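Plaster mold drying, Pultby bowl, second attempt

28 January 2018
By the mold room, Jaidee workshop

Carrying on from the August notes. Same master, same plaster, new cottle walls built from the orange and blue bricks.
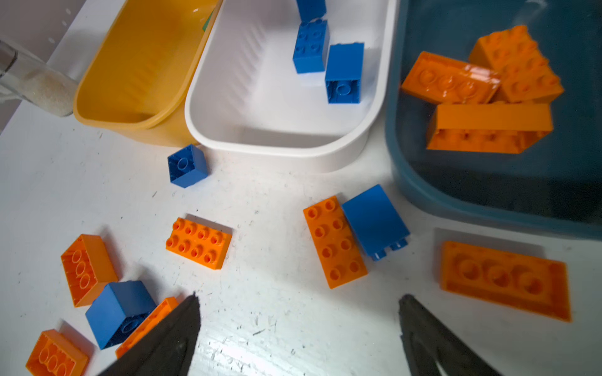
Background

The August mold was put into use too early. Casts stuck at the foot ring and the first two had to be cut out. At the time we blamed the soap. Rereading the entry, the mold was never weighed after demolding, so there is no record of how much free water it still held. This time weight is the only test for dryness. Touch and sound (cold to the cheek, dull when tapped) go in as remarks.

Mix

Plaster: Kosix casting grade, from the newer bag. The older bag has small hard lumps that do not break between the fingers and has been put aside for waste molds.

Consistency as on the Kosix sheet, no change. Plaster sifted into water, never the reverse. Slaked without stirring until the surface had no dry islands left, then stirred by hand below the surface to keep air out. Poured when a finger drawn across the top left a track that closed slowly. That was a little later than usual and the last of the batch was stiff. Next time pour slightly sooner.

Walls sealed on the outside with clay at the base and up each corner. One weep at the corner nearest the sink, stopped with more clay. Brick walls hold square better than the old boards and come apart without prying. The drawback is the joint lines, which print on the outside of the mold. They do no harm there but the arrises chip, so they were scraped flat while the plaster was still soft.

Soap: three coats on the master, wiped back each time, buffed after the last. No pooling in the foot ring, checked with a lamp held low.

Demold

Left until it had warmed and cooled again. Released with light air pressure at the rim. Face clean. Two pinholes on the inner curve, both above the trim line, not filled. Natches cut with the coin, as before.

Weight straight after demolding: 1691 g. Scale zeroed with the drying rack slat on it, because the mold does not sit level on the pan. Use the same slat every time.

Drying

Reven cabinet, set to 40 °C, fan on low, vent half open. The set point stays there. Plaster held too hot starts to lose its combined water as well, first at the edges, and goes chalky. The August mold had a soft powdery rim that fits this, and it had spent a night on top of the kiln.

Mold stands on edge, working face toward the fan, turned at each weighing. Strapped to the blank half with two rubber bands to keep it from warping. Bands should be looser than they were in August, when they marked the plaster.

First interval: loss of 121 g. Most of that will be surface water and says little about the core. Keep weighing until two readings in a row agree within the last digit of the scale, then give it one more night.

Slip

Held over from the last batch and sieved again. Thick after standing. Do not thin it with plain water; a few drops of deflocculant first, stir, wait, then judge. For the trial cast draw off 400 ml only and keep the rest covered. If the first cast releases poorly it will be thrown out whatever it looks like, as the first one carries off the soap residue.

To do

Label the mold on the outside with a pencil, deep enough to survive scraping.
Weigh again before lights out and first thing.
Clean plaster off the bricks before it gets into the studs. A stiff brush works while it is fresh.
Check the Reven thermostat against the glass thermometer. It has not been compared with anything this winter.
Order more soft soap.

Open question

Whether the thicker wall at the foot is worth keeping. It slows drying and takes water from the slip faster than the rim does, so the foot casts heavy. A thinner wall there would mean reshaping the clay bed before the next pour. Decide after the third cast.

Last updated: after evening weighing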